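Search products
Search

Language & Travel / Self-study packs / Portuguese

Flutix Portuguese Travel Pack

2019-11-24
By Teresa Falcão

The Flutix pack is a set of printed and audio materials for adults who are going to Portugal for a short stay and want to manage the basics before they leave. It covers European Portuguese only. If you are travelling to Brazil, please write to us first, as much of the vocabulary and nearly all of the recordings will be of limited use to you.

Each pack contains a ring-bound workbook of 11 units, a phrase booklet that fits in a coat pocket, and a code for downloading the recordings. The units follow the order of a normal trip: arriving, finding your room, buying food, taking the train, seeing a doctor. Most people get through one unit in an evening. The recordings were made in Coimbra by three speakers and are given twice, first slowly and then at normal speed.

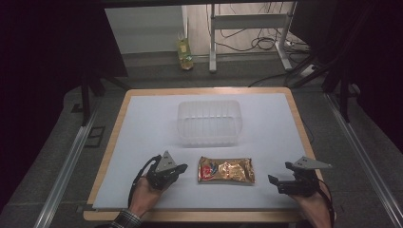

The grammar notes are kept at the back of the workbook, so you can leave them alone until you want them. Verbs are given in the present and the simple past. The Fonseca supplement, sold separately, adds the imperfect and the future, with 26 more exercises and an answer key.

Price: 19 GBP for the full pack. The phrase booklet cannot be bought without the workbook. Postage within the UK is included, and for orders to the rest of Europe we charge at cost.

Delivery is from our Stakley office and takes roughly 20 days for addresses outside the UK. Please allow for this if you have already booked your flights. The download code is sent by email when the order is placed, so you can start listening while you wait for the book.

The second printing came out in September. It corrects the bus timetable exercise in unit 4 and the missing accents on the menu page. If you have the first printing, email me with your order number and I will send the replacement pages free of charge.

Packs can be returned unused within the usual period. We can't refund a pack once the code has been used.

For group orders from schools and evening classes, ask for the separate price list.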